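关于手持夹爪示教采集内部规范的几点说明(第三版修订后记)

发布于 2026年10月11日
分类:自动化与标准 / 工作笔记

本人自年初起参与 Ninadia 项目手持夹爪示教采集规范的编写与修订工作。第三版文本已在 Minami 采集点试行,Trunmont 采集点亦将于次年 January(一月)排期之后采用。文本本身篇幅有限,条款措辞较为简略,试行期间收到若干询问,多集中于同几处。现就这几处的制定考虑作一说明,供两地操作人员及数据审核人员参考。本文属个人整理,条款解释以规范正文为准。

一、适用范围

规范适用于由操作人员手持夹爪、在桌面环境内完成的示教采集,包括单手采集与双手采集。固定安装的机械臂、移动底盘以及任何由程序自主驱动的执行机构,不在适用范围之内,仍按设备安全制度执行。

第一版曾试图将机械臂复现环节一并纳入,结果安全条款占去全文大半,采集人员每日查阅的部分反而不易找到。第二版予以拆分,第三版维持这一安排。两份文件互相引用,不重复抄录。如遇一个班次内既有手持采集又有机械臂复现,两份文件同时有效,要求不一致时从严。

有同事询问,采集人员为熟悉设备而进行的练习是否适用。答复是:练习适用操作与安全部分,不适用记录部分。练习产生的文件应存入练习目录,当日清除,不得转入正式目录。即使某次练习效果极好,也不得事后补登为正式记录。

二、术语

规范中使用的几个词与日常说法有出入,审核时常因此产生分歧。

“任务”指任务单上的一个完整目标,例如将一本书从桌面一侧移至另一侧并放平。“片段”指一次开始记录至停止记录之间的全部内容。一个任务可以对应多个片段,一个片段只能对应一个任务。“动作”是片段之内的划分,由标注人员事后确定,采集人员在现场无须理会。

“接触”指夹指任一部分与物品或台面发生接触,无论是否有意。“夹持”指两侧夹指同时对物品施力,物品因此受到约束。以单侧夹指推、拨、托、压物品,属于接触,不属于夹持。第二版未作此区分,书册类任务中拨页与托底的动作因而大量被标为夹持,复核时逐条改回,耗时甚多。

“失败”一词在第三版中改为“未达成”。采集人员对“失败”二字有所顾忌,倾向于在动作不顺时立即停录重来,造成纠正过程的记录偏少。措辞改动之后,试行期内主动保留的未达成片段有所增加。至于增加是否完全出于措辞,本人不敢断言,同期的排班与任务难度也有变动。

三、人员与职责

每个班次设四个岗位:操作、协助、记录、审核。审核岗不得由当班操作人员兼任,其余岗位在人手不足时可以兼任,但须在班次表上写明。

操作人员负责动作本身及设备外观检查。协助人员负责物品复位、台面整理,在双手采集中亦可持第二把夹爪。记录人员负责任务单与文件的对应。审核人员负责抽查与放行,有权要求某一批次暂缓入库,无须事先征得任何一方同意。

Eltside 的同行在交流中提出,协助人员若持第二把夹爪,实际上已是操作人员,应按同一标准培训。此意见已采纳。第三版规定,凡手持夹爪进入记录范围者,均须完成操作培训并通过实操考核,不论其当班岗位名称为何。

连续操作的时长,正文只规定上限由采集点负责人依设备重量核定,并规定两个连续时段之间休息不少于10分钟。该休息时间不得用于设备检查或物品复位。试行期间有班组将休息与复位合并计算,审核时已请其改正。

四、设备检查

班前检查项目列于附表,此处仅说明询问较多的几项。

夹指表面。附着于夹指接触面的垫层应完整、贴合。边缘轻微磨损可以继续使用,但须在设备卡上登记;垫层翘起、移位或露出底材的,停用更换。“轻微”的判断以设备卡所附参照照片为准,不以操作人员的手感为准。

紧固件。安装孔、连接板与转轴处的紧固件逐一目视检查。规范不要求每班使用工具复紧,频繁复紧对塑料件的螺孔不利。发现松动时由设备管理人员处理,操作人员不得自行加垫或加胶。

指示灯。指示灯状态应在记录开始之前确认,并由记录人员口头复述。各型设备指示灯的颜色含义不同,附表已分列。Trunmont 所用设备与 Minami 不同批次,两地人员互相支援时,应先阅读当地附表。

镜头。镜头以专用布擦拭,禁止使用衣物及纸巾。擦拭之后须录制一段空台面短片段,由审核岗查看有无污渍、水痕或反光异常。空台面片段不计入任务数量,但应与当班文件一并存档,保留期限与正式片段相同。

时钟。双手采集时,两把夹爪的时间须在班前对齐,班中设备重启后须重新对齐。凡未对齐的双手片段,一律降为单手片段处理,不得通过画面比对事后推算偏移。此条有不少反对意见,认为画面比对的精度已经足够。编写组的考虑是,推算方法因人而异,入库之后难以追溯,现阶段宁可损失一部分片段。待比对工具统一之后,此条可以重新讨论。

五、台面与环境

台面须为平整、干净的单一表面。采集点可自行选定台面材质,选定之后在同一批次内不得更换。桌布、台垫如需使用,按更换台面处理。

光照方面,规范未设照度数值。曾有草案列出数值范围,后因各采集点缺少经过校准的仪器而删去,改为审核岗对照参照片段判断。浅色台面容易产生大面积高光,布置灯具时应予考虑。高光区域内台面纹理仍可辨认的,予以接受;高光覆盖物品主要轮廓的,应调整灯位或物品位置后重新开始。

背景物品不作清空要求。椅子、地面、墙面出现在画面边缘属于正常情形,不需遮挡。需要移走的是证件、屏幕、手写便条、快递单以及其他载有个人信息的物品。第二版要求背景“尽量简洁”,各班组理解不一,有的班组为此搬空整间房间,耗费与收益不相称,第三版将该句删除,代之以上述清单。

人员入镜。操作人员与协助人员的手部入镜无须处理。面部入镜的片段须由记录人员当场标记,送审核岗裁剪或删除。工牌、首饰、带有文字的衣袖,班前应摘除或卷起。

六、书册类任务

书册类任务在第三版中单列一节,原因在于其动作种类多,物品在操作过程中形状又不断变化。规范对书册任务的要求分为选书、起始、过程、结束四个部分。

选书。应选用装订牢固、封面完整的书册。馆藏图书、借阅图书、他人笔记本不得使用。书册编号写于物品登记表,不得在书上粘贴标签,以免标签成为模型识别书册的线索。页面内容原则上不限,但含有个人信息、内部文件或证件复印件的装订件一律排除。

起始。书册的初始朝向由任务单给出,协助人员按单摆放,不得凭习惯摆正。试行初期,绝大多数片段中的书册均与桌边平行,与任务单不符,后经提醒有所改善。夹爪的起始姿态为两指张开、无接触,悬停于台面上方。

过程。翻页、托举、立起、放平各为独立任务,不得为节省时间合并录制。夹持书册时,应使书口、书脊或封面受力,避免仅夹住少数内页提起全书。书页在操作中自然翻开、弯曲,属于正常变化,不必停录。书册滑脱后,操作人员如能在原任务目标之内继续,应当继续,并由记录人员注明。

结束。书册放稳、夹指完全离开之后,保持静止片刻再停录。静止时长由各采集点统一,正文不作规定。过早停录是试行期间较常见的问题,后续处理无法判断物品是否已经稳定。

七、记录单与命名

记录单采用统一格式,字段包括采集点、班次、任务编号、物品编号、设备编号、台面编号、是否双手、是否达成、备注。备注一栏允许空白,不允许填写“正常”“同上”等字样。

文件名由系统生成,任何人不得改名。曾有人员为便于查找,在文件名后加注汉字,导致校验脚本将其判为缺失。需要加注的内容一律写入备注。

抽查方面,Minami 试行期内由审核岗抽取585个片段进行全程观看。抽查结果已在内部会议上通报,本文不再列出分项。与规范修订直接有关的问题为3项:停录过早,起始姿态不合要求,双手片段的主从标记缺失。前两项已在上文说明。第三项的处理办法是在记录单上增设“主手设备编号”一栏,由记录人员在开录之前填写。

删除权限只授予审核岗。操作人员认为某一片段应予删除的,可在备注中写明理由,不得自行删除。存储空间不足时,应停止采集并报告,不得以删除旧文件的方式腾出空间。

八、双手采集中的间距与视野

双手采集是本次修订中改动最多的部分。第二版仅有一句“两把夹爪不得碰撞”,执行中并无困难,但对画面质量未作任何要求。第三版补充如下。

其一,两把夹爪应各有一人负责视野。由一人双手分持时,以主手画面为准,副手画面允许出现较长时间的遮挡。由两人分持时,两路画面均按主手标准审核。

其二,另一把夹爪进入本方画面属于正常情形,不作为剔除依据。标注人员应将其作为独立对象处理,不得与本方夹指混同。对方人员的手部亦同。

其三,两把夹爪接近时,以主手动作优先,副手停于原处等待。双方均在运动且距离过近的,由记录人员口头叫停,片段保留,注明叫停时刻。

其四,物品占据画面大部分时,操作人员可能无法从自身角度判断对方位置,此时应以口令协调。口令用词见附录,各采集点可增补,不可改动已有用词。录音是否保留由项目另行规定,规范不涉及。

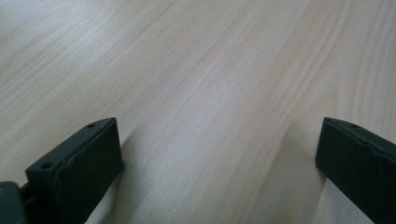
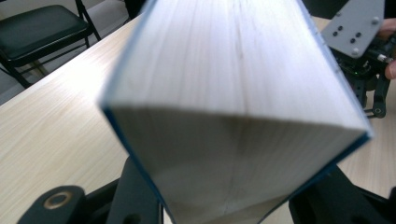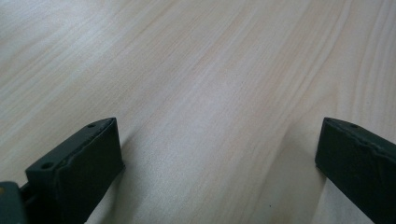
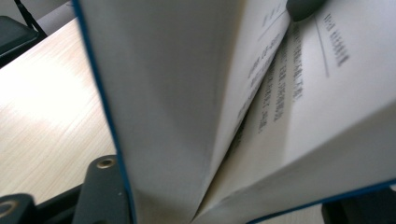
起始姿态与空台面片段的审核标准,是第三版中条文最短而询问最多的一处。正文只写“两指张开、无夹持物、台面无异物”,未对“异物”加以界定。审核岗在 Minami 的掌握尺度如下:可移动的物品,无论大小,均为异物;木纹、反光、夹指投下的柔和阴影,不作异物论;性质不明的细小斑点,应予登记,但不因此退回。以上列第三张画面为例,两指之间的台面上有一处极小的深色斑点,按此尺度应登记位置后放行;第一张画面中台面仅见木纹,无须登记。两张画面均可见左右两指张开而中间无物,起始姿态符合要求。左指上缘所见的粗糙边沿,应对照设备卡中的参照照片判断,不能单凭画面作出更换垫层的结论。

书册任务的审核则另有侧重。近距离操作时纸页模糊,在所难免,规范不以文字可读与否作为合格条件。第四张画面中,左侧大页为空白,其余页面虽有印刷文字,均已模糊至不可辨读,就内容审查而言没有障碍;封面的蓝色边缘仍然清楚,标注书册轮廓时可以此为据。第二张画面中书册以书页侧面朝前,右上角可见另一把手持夹爪及持握者的部分手指,适用前文第八节其二的规定,标注时应将该夹爪单列。该夹爪上有一处绿色指示灯微亮,审核人员如需核对设备状态,仍应以记录单为准,画面中的灯色只作旁证。

九、审核分歧的处理

两名审核人员意见不一时,片段先行保留,标记为待定,不计入当批合格数量。待定片段由采集点负责人会同非当班审核人员裁定,裁定理由写入备注,供日后参照。裁定只对该片段有效,若同类分歧反复出现,应提出条文修订建议,不宜以裁定代替条文。

关于是否应设“勉强合格”一档,Trunmont 方面较为赞成,Minami 方面较为反对。第三版暂不设立。就本人经验而言,中间档次一经设立,多数边缘片段都会归入其中,复核工作量未必减少。但 Trunmont 提出的理由亦有可取之处:部分任务合格片段本就稀少,一律剔除不利于后续使用。目前的折中办法是允许在备注中注明“可供检索”,不改变合格与否的结论。

十、尚未解决的事项

夹指垫层更换前后的片段是否应分批,尚无定论。垫层更换之后摩擦与外观均可能有所变化,严格而言应当分批;然而更换频繁,分批过细,管理上难以承受。现行做法是在设备卡与记录单上同时写明更换日期,由使用方自行筛选。

左手操作人员的设备佩戴与主手标记,现有附表未能完全覆盖。相关人员已提交意见,将于下次修订时一并处理,在此之前按实际主手填写设备编号。

空台面片段的用途,目前限于设备与台面检查。有意见认为可同时用于光照归一化,编写组未予采纳,也未予否定,留待试用结果。

以上各项如有意见,请写明采集点、条款编号及具体情形,经各采集点负责人汇总后提交。附表与参照照片的更新不另行公告,请以设备柜内现行版本为准。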